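I have been putting off the bedroom since January, and I'm blaming the living room for it, because the living room got a new rug and then everything else in the apartment started looking sad. You know how that goes! One nice thing comes in the door and suddenly you're side-eyeing your own curtains.

So this week was bed week. I wanted it cozy and a little bit wild, and I had exactly 2 rules: no buying a whole matching set, and no beige on beige on beige. (I did that in my last place. It looked like the inside of an oatmeal box and I slept in it for three years.)

The blanket came first. I'm a sucker for anything plush, and I love these big oversized prints in browns and rusty colors with a pale background. My sister and I have been arguing over whether they're leaves or feathers. She says feathers, I say leaves, and we've had this conversation over text so many times that my phone now suggests the word "fern" when I type her name. Either way it's big enough to tuck in and still have plenty left over for the person who steals covers, who is me.

Then the orange. Oh, the orange! I wasn't planning on it at all. I was in Tapley looking for thread, and Parveen Yousafzai, who I used to share a desk with, held up something orange with dark flowers on it and told me I was scared of color. Well, I couldn't let that stand, could I? I've been pretty much an orange person ever since. I keep moving mine from the middle of the bed to the side and back, and I still can't decide where I like it best.

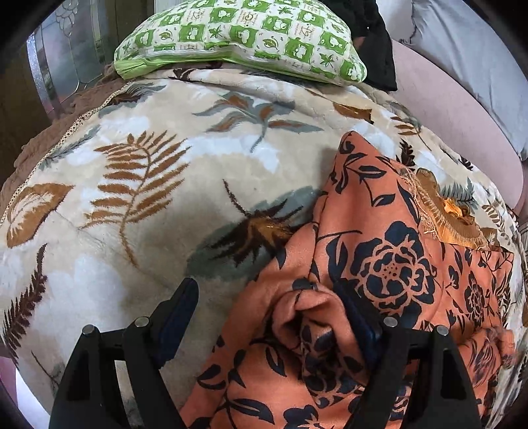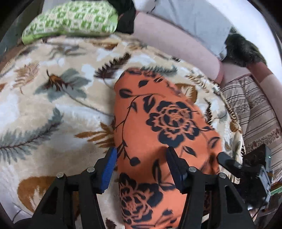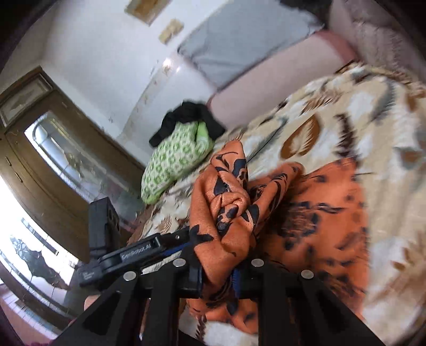

*Orange floral on the big brown-and-cream blanket.*

I know some of you are going to tell me it's too many patterns. There's the blanket, there's the floral, and then there's the green and white pillow, which doesn't go with either of them if you're being strict about it. I'm not being strict about it. I think the green picks up the grayish green in the blanket, and if you squint it's practically a color scheme.

I did try a plain cream pillowcase for one night, to be fair to the other side. Hated it. It looked like a hotel had sneezed on my bed, so back in the closet it went.

A few practical things for anyone with a plush blanket. Wash it by itself, on cold, and skip the fabric softener (mine went kind of slick the one time I used it). Hang it over the shower rod if you have the patience. I don't, so it goes in the dryer on low and I stop it every so often to untangle the thing, cursing a little. And shake it out before you make the bed! The pile lies down flatter and you don't get those funny dark patches where it's brushed the wrong way.

Next up is the lamp situation on my side, which is currently one bulb and a lot of hope. If you have a lamp you love and it isn't chrome, tell me in the comments.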